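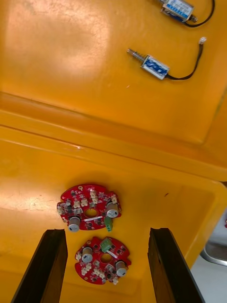 ## 7 mai 2025

Troisième tentative pour mettre de l'ordre dans les pièces, et je n'y crois pas plus qu'aux deux premières. Le grand bac jaune vient de la méthode Prallisby, que Siiri m'a vantée tout l'hiver. Le principe tient en une phrase : on ne range que ce qu'on a sous les yeux. Pour ça on vous vend du plastique jaune vif, qui brille tellement sous la lampe que je dois pencher la tête pour lire une étiquette.

Bref. Les solénoïdes en haut, les cartes rouges en bas, de l'autre côté du rebord. Siiri voulait l'inverse, « le lourd en bas », comme si on chargeait une péniche. J'ai tenu bon, sans véritable argument, et elle a haussé les épaules. Elle est repartie à quatre heures avec le carton de connecteurs qu'elle promet de trier depuis décembre.

Les solénoïdes à étiquette bleue viennent du lot Ahonen. Le vendeur jurait qu'ils étaient testés un par un. Testés comment, par qui, avec quelle tension, mystère. La tige coulisse bien sous le doigt, le ressort la ramène, et alors ? Un ressort qui ramène une tige, ça ne dit rien de la bobine. Il faudra sortir l'ohmmètre et noter les valeurs, ce que je n'ai pas fait ce soir, parce que j'ai passé la soirée à chercher l'ohmmètre.

Quant aux cartes rondes, je continue de trouver leur forme suspecte. Des encoches partout, un trou au milieu, des lobes qui ne tombent en face de rien dans le boîtier que j'ai. Siiri soutient que c'est la révision prévue pour le Folodside et que tout s'emboîtera quand on aura la bonne platine. La bonne platine est annoncée pour « bientôt ». J'ai payé 633 couronnes pour le tout et je n'ai encore rien vu tourner. 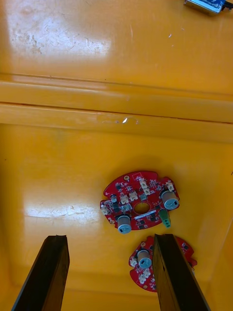

Ce qui m'inquiète le plus, ce sont les condensateurs. Les gros, debout sur la carte, dépassent de tout le reste, et c'est toujours eux qui prennent quand on empile. Or Bornon, dans sa notice, conseille justement d'empiler avec une feuille de mousse entre deux cartes. J'ai essayé l'an dernier avec une autre série : deux pattes pliées et une soudure à reprendre. Donc à plat, une par une, tant pis pour la place. Siiri dit que je vais finir avec 13 bacs. C'est possible.

J'ai aussi regardé le fond de près. Pour un plastique soi-disant increvable, il est déjà bien rayé, avec des petits points sombres par endroits. Un coup de chiffon demain, avant d'aller plus loin. Et vérifier s'il est antistatique, ce dont je doute fort : c'est écrit sur la facture, nulle part sur l'objet.

Reste à faire : étiquettes, mesures des bobines, écrire à Ahonen pour la platine (poliment cette fois). Retrouver l'ohmmètre. Je parierais qu'il est dans le carton de Siiri.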